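Zaltside Hillclimb - pre-event safety inspection, paddock and course
Completed February 6, 2022
Course length walked: 871 yards, start line to finish board
Key: OK / FIX / FAIL. Comments under each. Anything marked FIX gets a second look before practice, anything marked FAIL and we don't run.

1. START AREA

1.1 Start line surface swept, no loose gravel - OK
Swept twice. Old rubber left alone, drivers asked for it to stay.

1.2 Timing beam posts firm, cables covered - FIX
Left post rocks if you lean on it. Base plate missing a bolt. Cable cover fine on the right, on the left it stops short of the grass and someone will trip on it.

1.3 Start lights, all lamps - OK
Red was dim at the September meeting. New lamp in, bright enough from the back of the queue.

1.4 Wheel chock on long handle, plus spare - FIX
Have the one. Spare not found. Check the Vudulo trailer, I think it went home with the timing gear.

1.5 Extinguishers at start - OK
2 foam, both in date, gauges in the green. Pins and tags good.

2. COURSE

2.1 Barriers, first straight - OK
No movement. Some rust on the end section, surface only.

2.2 Tire wall, outside of Babaei Corner - FAIL
Top row not strapped. Bottom row has sunk at the near end so the whole stack leans back toward the bank. Needs pulling down and rebuilding, not just a strap thrown over it. Conveyor belt facing also torn at knee height, a nose cone would go straight in under it. Do this one first.

2.3 Drain cover, exit of Babaei Corner - FIX
Was tack welded last year. One weld cracked. Rattles underfoot. Single-seaters run right over it if they use all the road, and they all do.

2.4 Edge of road, the esses - FIX
Drop-off on the inside of the second part. Grass worn away, bare dirt and a lip you could catch a wheel on. Fill and tamp. Don't use the loose stone again, it was all over the road by lunch.

2.5 Trees and branches - OK
Cut back over winter. One low limb past post 3, over the bank and clear of the cars. Would like it gone anyway.

2.6 Surface generally - OK
Damp under the trees, green along the left side. Pressure wash if we can get the water up there. If not, tell the drivers at the briefing and put the slippery flag out at post 3 for the first runs.

2.7 Finish board and braking area - FIX
Board readable. Braking area fine for the sedans, tight for the faster racing cars. Move the first bale row back and add a second. Return road gate has to be open and pinned the whole time cars are running, last time it swung half shut.

3. MARSHAL POSTS

3.1 All 5 posts, clear view to next post - FIX
Post 4 cannot see post 3 since the new fence went in. Move it up the bank a few paces. Radio check from the new spot was good.

3.2 Escape route behind each post - OK
Post 2 a bit muddy, put a pallet down.

3.3 Flags, full set each post - FIX
Post 5 short a yellow. Red at post 1 is so faded its basicly pink. Replace.

3.4 Radios - OK
Charged, labeled, spare batteries in the box. Skillska sets are clearer than the old ones but the belt clips are junk, use the lanyards.

3.5 Oil dry, broom, shovel - OK
Full bags at each post. Keep them off the ground, the bottom ones go solid.
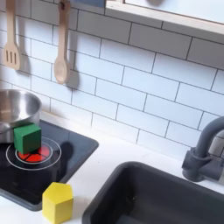 3.6 Post sheets and pencils - FIX
Sheets printed. No pencils anywhere. Pens don't write in the rain, we go through this every time.

4. PADDOCK

4.1 Lanes wide enough for ambulance and recovery truck - FIX
Top lane is OK. Bottom lane is not, with 21 spaces marked out along it the trailers stick out into the road. Trailers go in the far field, no exceptions, and somebody has to stand there early and say so.

4.2 Fuel storage - OK
Marked area, away from the awnings. Sign up. No smoking sign has blown over, stood it back up, needs a proper stake.

4.3 Drip trays - driver responsibility
Put it in the final instructions again. Older cars especialy.

4.4 Generators - FIX
One parked up against a hedge with dry leaves under it. Moved it. Extension leads across the walkway need ramps.

4.5 Scrutineering bay, level and drained - OK
Good. Puddle at the door but you can step round it.

5. SPECTATORS

5.1 Fence line, inside of Babaei Corner - FIX
Posts fine, mesh has come off in two places. People lean on this. New ties all the way along.

5.2 Prohibited area signs - OK
All up, all facing the right way this time.

5.3 Crossing point - FIX
Needs a rope on both sides, only got one. Two marshals on it whenever cars are running, with a radio.

6. MEDICAL AND RECOVERY

6.1 Ambulance parking, direct onto course - OK
Tried it with the van. Turns in one go.

6.2 Recovery truck straps and winch - OK
Straps checked for cuts. Winch cable spooled badly, rewound.

6.3 Emergency route sheet in every vehicle - FIX
Old sheet still shows the farm track. Track is locked now. Reprint with the main gate route and bin the old ones.

RESULT: not ready to run. One FAIL open (2.2). Rebuild the tire wall, then walk the course again from the top and re-sign. FIX items can be closed on the same walk, bring bolts, cable ties and the missing yellow flag.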